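30 de septiembre -- Cuaderno de taller, Wornside

Portería de entrenamiento, segunda versión. Sigo con lo que quedó pendiente en agosto.

Radu Husar trajo esta mañana los dos postes de la primera versión. El izquierdo tiene holgura en la unión con el larguero y se mueve con la mano. El derecho está bien. Desmonté el izquierdo: el casquillo está ovalado y la rosca, comida en los primeros filetes. No merece la pena repararlo. Pido a Zirwood dos casquillos nuevos, uno de reserva.

Red. Thierry Chauvin quiere malla de 100 mm, yo prefería seguir con la que tenemos. Probamos las dos en la portería vieja, con Levente Pap tirando desde el punto de penalti. La de 100 frena mejor el balón y no lo devuelve al campo. Se enreda más al plegarla, eso sí. Nos quedamos con la de 100. Hay que cambiar los ganchos, los actuales son demasiado abiertos y la cuerda se sale por abajo cuando el tiro va raso a la esquina.

Contrapesos. El club de Brikach pide que la portería se pueda mover entre dos personas y a la vez que no vuelque si un chaval se cuelga del larguero. Con 40 kg en la barra trasera se levantaba al tirar de la cinta. Alžběta Matoušek propone sacos de arena en los extremos en lugar de una barra más pesada, así se transporta por partes. Lo vemos con los sacos en el campo, sobre hierba y sobre artificial. En el suelo del taller no vale, agarra demasiado.

Ensayo de larguero. Carga colgada en el centro, subiendo despacio. A 719 N no hay deformación permanente, medida con la regla larga antes y después. Falta repetir con la carga a un lado. Ojo: la mordaza del banco patina, poner goma.
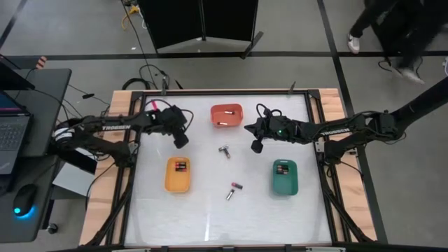 Mesa de trabajo, tablero blanco con perfil negro. Brazos Trossen a ambos lados.

Pintura. El blanco de Czarnecka cubre bien con dos manos, pero salta en los cantos con los golpes. Judit Szűcs ha lijado una probeta para darle imprimación primero. Secado hasta mañana, no tocar.

Presupuesto: los anclajes para suelo artificial suben a 300 euros el juego. Preguntar a Brikach si los ponen ellos.

Pendiente:
Casquillos (pedido sin confirmar)
Ganchos cerrados para la red
Carga lateral en el larguero
Llamar a Brikach por los anclajes y por la fecha de la prueba en campo -- Thierry tiene el número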